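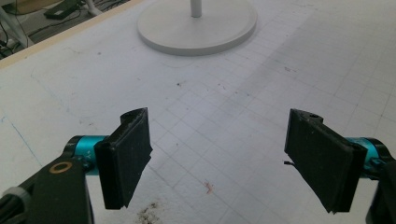 Ingvar Ladefoged wrote to say he'd lost a whole evening's portraits by skipping the card check, and would we please move it to the front of the chapter. So, Ingvar, it's at the front now!

2 min read
Print | E-mail this page

4. Getting your Pakell ready for a first portrait session

1. Charge the battery until the light turns green (have a cup of tea, it takes a while), then slide it in, label side up.

2. Put in the memory card and look at the number in the top window. An empty card should show 923. If yours shows less, copy your old pictures to the computer and choose Format Card.

CAUTION: Formatting wipes everything, even the pictures you've locked.

3. Turn the dial to P and set the shutter to 1/60 for window light. Do ask your sitter to keep fairly still.

4. Take a test shot and zoom in on the eyes. If they look soft, move the focus square and try again.

Note: The self-timer goes back to Off whenever you change the battery.

Shares: 43 | Comments (2)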